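Visit to the Muveline open day
Project report, Nabila Yeoh and Eun-ji Do

Our group had been looking forward to this visit since September, and I think we all came home with more notes than we could ever use! Comfort Antwi met us at the door and was very patient with our questions - even the ones about the coffee machine. She started with the simulated kitchen, where the arm is tried out on ordinary jobs at the counter, with a knife, a chopping board and a little bowl to work around.
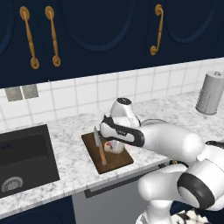
What we liked best was how easily a trial could be set up again from the start. Comfort told us the team had run 897 trials in that kitchen, and some 147 of them had gone into the talk she gave us after lunch. Melati asked whether the real arm would behave the same way, and that led to a long and very friendly discussion, which we have tried to write up in section 2.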